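Slide 4. Ask who here has taught a robot by hand. Wait for hands.

The Sirndale pitch: show it a job, it learns the job. We logged 311 demos by remote control. I remain unconvinced. 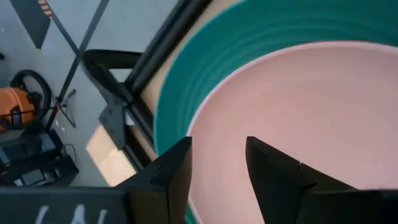
Gripper over the bowl, pink inside, teal rim.

Pause. Say what a demo costs — one operator, full attention, no chatting.

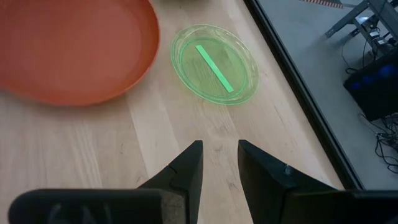 My doubt is about what gets copied. Meriem drives well, but her habits go in with the task. Take the pale green strip on the see-through green plate: she'd go for one end, Rüdiger for the middle. Which is the lesson?

Skip slide 5 if short of time.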